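Talks > Interiors evening > Speaker notes

Pattern on the walls, pattern on the floor
Notes for Olga Mansilla, Trurnholm, 2025-11-09

Start slowly, people are still finding chairs. Say thank you to Rin for the invitation.

My subject tonight is small spaces and strong paper. Many people are afraid of it. They choose one patterned wall and paint the others white. I want to speak for the opposite: the same paper on three sides, and a floor which also has something to say.

Explain the blue. A bright sky blue is difficult in a big room, but in a small enclosed place it can be friendly. Then the flowers, made from ovals, with thin white lines crossing behind them. Ask the room: which flower do you see first, a white one or a yellow one? Wait for answers.
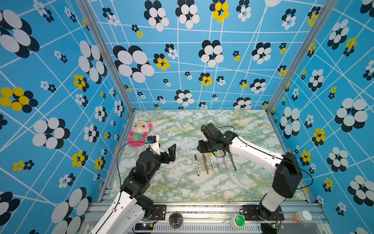
Rin Furukawa wrote to me in April that she would never put marble effect under such a paper, the two would quarrel all day, and she would prefer a plain grey. I respect this opinion. My answer is that the marble is pale, and the green and gold in it are faint, so the eye can rest there.

Say something on scale. Large flowers and small flowers on one paper help to hide where the seams are. At a corner the pattern almost never meets well. A metal post over the seam is an honest solution, and I like it more than bad matching.

Then the plush toy with the orange glasses. One soft object with a round shape is enough against so much pattern. Do not add cushions!

Costs, only if somebody asks: my own box room took 40 euros of paste and tools, and the paper was roughly 200. Gough sells sample sheets.

Leave ten minutes for questions. Return the microphone to the desk.

Filed under: Walls & Floors, Small Rooms

Recent talks
Curtains for a north window
Dollon: painting old tiles
What to do with a low ceiling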